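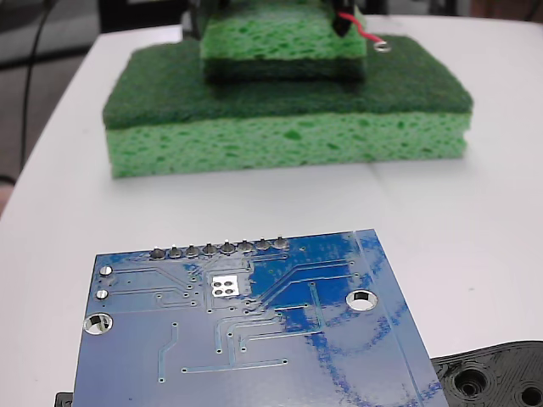 ## 3. Letters to the Kit Maker

We come now to the letters themselves, which were the reason for the study and, we will admit, the greatest pleasure of it. Jalness sold mail-order electronics kits to home builders for many years, and the company asked its customers, on the last page of every manual, to write in if anything was unclear. A good many of them did. The Osby collection holds 851 of these letters, and after setting aside those that dealt only with payment or a change of address, we were left with 776 that said something about the experience of following the instructions. Those letters make up the body of material discussed in the rest of this paper.

Earlier writing on manuals has mostly looked at the manual. Darko's work on layout, for instance, follows the page from draft to print with great care, and we have leaned on it throughout. Zerouali comes closer to our own interest by asking what readers skip, but the readers in that study were seated in a quiet room and knew they were being watched. Our letter writers were at home, often late in the evening, with supper things pushed to one side and a part left over that they could not account for. They wrote when they were stuck, or when they had just stopped being stuck, and the two moods produce quite different letters.

### 3.1 Losing one's place

The most common trouble, by a wide margin, was a loss of place. Readers seldom said that a step was too hard. They said that they had put the manual down, come back to it, and could no longer tell which step they had reached. Several had worked out their own remedies, such as a pencil tick beside each line or a button moved down the margin, and they passed these on to the company in the friendly hope that other customers might like to hear of them. One gentleman enclosed a cardboard pointer he had cut for the purpose, and it is still folded into his letter.

A second kind of lost place had to do with turning things over. The Jalness drawings nearly always showed a board from the top, where the parts and their printed names are. The joining is done from the other side. Flip a board so that its underside faces up (Figure 1) and the builder is looking at solder joints and mounting holes, with left and right traded. "I have been following your picture faithfully," one customer wrote, "and I believe I have built it in the mirror." We found versions of this complaint in letters from first-time builders and from people on their sixth or seventh kit, so experience does not seem to cure it entirely.

**Figure 1.** The underside of a blue printed circuit board, with a row of eight solder joints along its far edge and plated mounting holes at the left and right.

### 3.2 Thanks, and other matters

We had expected complaints, and were a little surprised by how much gratitude there was. Readers thanked the manual as if it were a patient relative. They quoted lines back to the company, most often the sentence "Rest here if you like," which appeared midway through the longer manuals and had evidently been taken to heart. Some readers wrote only to say that they had rested there.

Loubna Saber, who catalogued the collection and was kind enough to read our coding notes, pointed out that these warm letters tend to be the longest, and that they wander. A builder begins with a question about a loose wire and ends with a daughter's move to another city. We first coded such passages as off topic. After talking it over with her we gave them a code of their own, "company," and went back through the whole set, which took us until September.

To check our reading we also spoke with 15 people who had built the kits and remembered writing in. Two of them had kept the replies. Both replies answer the question in a single line and then go on for most of a page about the weather, the post, and whether the set was now playing nicely.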